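Carrying a textured black dish on a serving tray
Posted in Tableware, October

Lutov
I have a shallow black dish that goes to the table on a beige tray with a raised rim. The dish slides when the tray tilts. 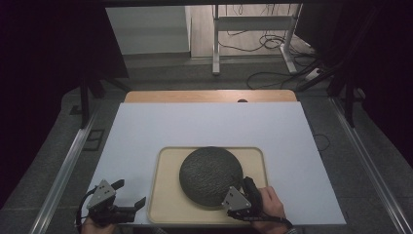
The tray is 500 mm long. Would a liner help?

Yordanov
Yes - cut a silicone mat to the flat base, short of the rim.

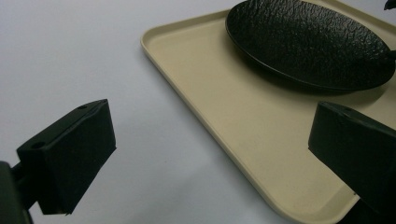

Black dish on the beige tray

Haltari
Damp tea towel. Works fine for me, but the colour can run on cheap ones.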